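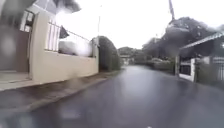

For most of the last century, the rain that fell on a village street was somebody's daily job. The council employed a lengthman, who had a stretch of road to look after and a barrow to do it with. He cut back the verges, kept the ditches open and lifted the gully grates with an iron bar. When it rained hard he went out in it, because that was when he could see where the water was going.

Despina Trajkovski has spent much of her working life trying to find out what those men knew. She trained as a drainage engineer and now advises parish councils, mostly small ones, on why their streets flood. Her first question is always whether anyone still has the old drainage map. Usually the answer is no. Sometimes there is a photocopy of a photocopy in the vestry, with half the pipes missing and the other half drawn in the wrong place.

"People ring me and say the drain is blocked," she says. "Then I go out and there are three drains, and the blocked one is the one they didn't know they had."

The basic design of a street has changed little. The road surface is higher in the middle than at the sides, a shape known as the camber, so that rain runs off towards the kerb. The kerb holds it in a shallow channel and the channel slopes gently to a gully, the square grating that everyone steps over. Under the grating is a pot that catches grit and leaves. A pipe leads out of the pot, near the top, and takes the water to a sewer, a ditch or a stream.

Each part can fail on its own. Resurfacing is a common cause. A new layer of asphalt laid over the old one raises the road but leaves the kerb where it was, and after this has been done a few times there is hardly any kerb left to hold the water back. It then crosses the pavement and finds the nearest doorstep. In older streets, where the houses open straight on to the pavement, that can be a very short journey.

Gully pots are the other weak point. A pot on a quiet road might need emptying once a year. One at the foot of a hill, under trees, can fill in a single autumn. Many authorities used to clean every gully on a fixed round. A good number have since moved to cleaning where they expect trouble, which saves money and works well as long as the records are right.

Trajkovski is careful not to blame the crews. She has been out with them often. A tanker arrives with a list, and if a car is parked over the grating the gully is marked as missed and the tanker moves on. It may be a year before it comes back. In one village she worked with, the same four gullies had been missed on every visit because they were outside the school and the tanker always came at drop-off time. The clerk moved the visit to June, in half term, and all four were emptied in a morning.

Other cases take longer. She describes a lane where water stood for days after any real rain, although the gullies were clean and the pipes had been jetted twice. Residents had been complaining for ten years. The council had replaced 9 metres of pipe at the upper end with no result. Trajkovski walked the fields below and found the outlet buried in the bank of a ditch, under brambles and a good deal of soil. A retired farmer told her that his father used to dig it out every winter. When the farm was sold, the habit went with the family.

There is nothing in law that would have surprised the father. A landowner beside a watercourse is generally expected to keep it clear and let the water pass. Solicitors call this riparian responsibility. Many buyers are never told about it, and plenty of ditches have been filled in to make a wider lawn or a place to park. The water that used them still comes down the hill.

Gardens play a part too. A front garden with soil and plants takes in a fair amount of rain before any reaches the street. Paved over, it sends nearly all of it to the gully at once. One drive makes little difference. A whole street of them can overload a pipe that was laid when every house had a vegetable bed. Rules in England now mean that a large paved area at the front of a house may need planning permission unless the water can soak away, but the older drives are still there.

Some of the newer answers look a lot like the old ones. Rain gardens, which are planted dips beside the road, do much of what a wide verge once did. Small cuts through the verge, called grips, let water off a lane and into the ditch before it builds up. They can be dug with a spade. They also close up with grass within a couple of seasons, and then someone has to dig them again.

A few parishes have brought back the lengthman himself, part-time and often shared between neighbours. Trajkovski has helped write the job description for two of them. The list of duties is modest: clear leaves from gratings, reopen grips, report damage, keep notes. She puts most weight on the last item. She asks for a notebook that stays with the parish and records where the water stood, for how long, and what was done.

She would like residents to do the same. A photograph taken during heavy rain, from the same spot each time, is worth more to her than a long letter written in August. So is a plain note of which grating takes water and which does not. Anyone can clear leaves off the top of a grating with a rake from the pavement. Lifting the grating is a job for the highways crew, as the lids are heavy and the pots are deep.

At the lane with the buried outlet, the new owners of the field agreed to fence off a strip along the ditch so that a small digger can reach it. It was cleared last winter. The parish has put it in the diary for every November, with the name of the contractor and a sketch of where to dig.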